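The white top, again
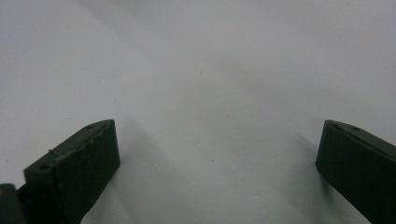 February, late morning
by Inês Frade

I gave in and cleared the white surface today. All of it, every last thing off. Patrício has been going on about this since he read some piece claiming that a bare work surface makes you calmer, and I have doubted it from the start, but I was tired of moving the same stack of mail from left to right.

So now it's bare. Plain, smooth, no pattern, no print. It's also not as white as I remembered. Toward one side it goes a soft gray with a bit of blue in it. Patrício says that's only shade. I say the label on the can promised "pure white" and I'd like to know who decides these things. The can was from Stinwood, left over from the hall, and the man at the counter swore one coat would do it. I put on 2 and then a third out of spite.

Do I feel calmer? I felt calmer for as long as it took to drink a coffee, and I suspect that was the coffee.

The stuff that used to live up there is in 4 boxes on the bedroom floor. I can't see how that counts as tidying. The mail is still mail. The Traklow bills are still unpaid whether I look at them or not, and the jar of screws from the old bed has gone in with the birthday candles, so that'll be fun in a year when I want either one. Patrício told me the rule is that whatever stays boxed for a month can be thrown out. I asked him who made the rule. He said it was in the piece. I asked him if he'd thrown anything out himself and he went to check on the laundry.

I will give it this much: wiping it down is quick. One pass with the cloth and done, where before I had to work my way past the lamp and the tin and that ugly bowl from Endley that I keep because my aunt asks after it. The bowl is wrapped in a towel now. She's coming at Easter, so it will have to be back out by then, and once the bowl is out the keys will go in it, and then receipts, and I know how the rest goes.

Patrício wants to buy a set of drawers to go underneath. 3000 for the nice ones, if you please, and they come flat in boxes with the usual bag of bolts. The idea, as far as I can follow it, is that we spend a lot of money on somewhere to keep things so that we can look at nothing. I said let's see if the bare top lasts until 9 tonight first. He thinks I'm being difficult.

Later. It's ten past eight and there's a library book on it. Not mine. I haven't said a word. I'm going to leave it right where it is and see how long it takes him to notice, and in the meantime I want the scissors and have no idea which box they're in.

Contact | Copyright Inês Frade | Back to top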